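10/7/24
Shared shop, back bench. Sim work on the tidy-up task.

Picking up where the last entry stopped. The Anlow scene pack is loaded and the arm comes up without throwing errors, so that part of the complaint is closed. I still don't believe the grasp numbers.

The claim in the Zimasley notes is that a policy trained on their rooms will carry over to a real bench "with minor tuning." I've read that sentence in other people's notes for years and the minor tuning has always been most of the work. So before anyone cuts wood for the real table mount I want to know what the simulated arm is really doing when the log says success.

Went back to the wrist view and stepped through it slowly.
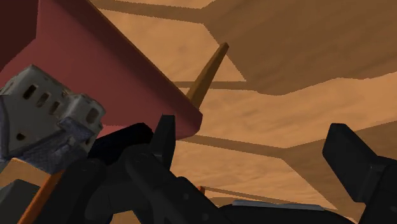

Wrist view, fingers open, nothing between them. Gray building piece at left next to the big red shape.

The log doesn't tell me whether the planner meant to go for the building or the red thing. It writes out a target pose and a score and that's it. The two sit close enough together that a pose error of a finger width would put a fingertip into the wrong object, and the score wouldn't care. I'd like the target name written on every line. Small change, should have been there from the start.

Also not convinced by the contact model. Set friction by guesswork, ran 500 grasps overnight, got a nice-looking curve. Then changed the pad friction to a value I know is silly and got nearly the same curve. Either friction doesn't matter for these shapes (doubtful) or the setting isn't being read. My money is on the second. Check whether the Khumalo config file overrides it at load. It has done that to us before with the joint limits.

Moved on to reach. The seat of the chair is the drop zone for now, and it stands just past the end of the table, which sounded easy when we drew it up.
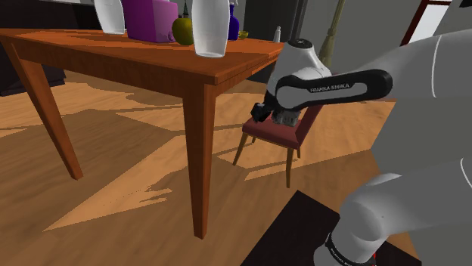 Reach by itself is probably fine. What bothers me is the elbow. The planner treats the table as one solid box, top to floor, so it refuses a lot of paths that would be perfectly OK under the edge, and then takes long swings around the outside that I would never allow in a room with people in it. If we swap in the real table mesh, planning time goes up. I timed it on 21 start poses and more than doubled the wait on most of them. Could live with that if the paths got better. They got different. I wouldn't call them better.

Settings as left tonight, so I don't have to guess later:
speed cap at the low value, not the default
gripper force unchanged
table as box again, mesh file kept in the same folder
random lighting off
3 retries, then stop and log

I turned the lighting off because it was hiding things. With it on, a failed run could always be blamed on a shadow, and it was, by me, twice. Turn it back on once the target names are in.

Last thing was a low view from under the tabletop, to look at how the chair, the arm base and the table legs sit relative to each other. The radio and the little church are both on the seat there. For the real build the base stand has to be able to go where the sim puts it, and our shop table has a stretcher bar that this one lacks. I can see us measuring everything off the sim and then finding the stand won't slide in.

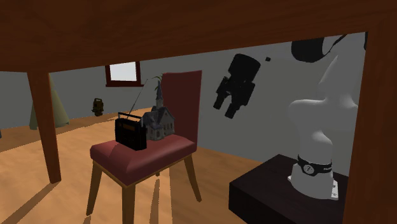
Biveck wrote back on the shared page that I'm testing the wrong end of it: "Build the stand from scrap, bolt the arm down, and run ten real picks. You'll learn more in an afternoon than from another week of curves. The sim only has to be good enough to keep you from hitting the table."

Fair, up to a point. Ten picks won't tell me if the friction setting is dead, and hitting the table is the part that costs money. But the scrap stand is a decent idea and I have no argument against doing it alongside. There's thick ply left over from the router enclosure.

To do
target name in the log
find out who wins, our friction value or the config
measure the stretcher bar, both sides
rerun the overnight batch with the silly value and the sane value, same seeds
no one quotes the success rate outside the shop until that's done

Stand by November if the ply is flat. I haven't looked at it yet.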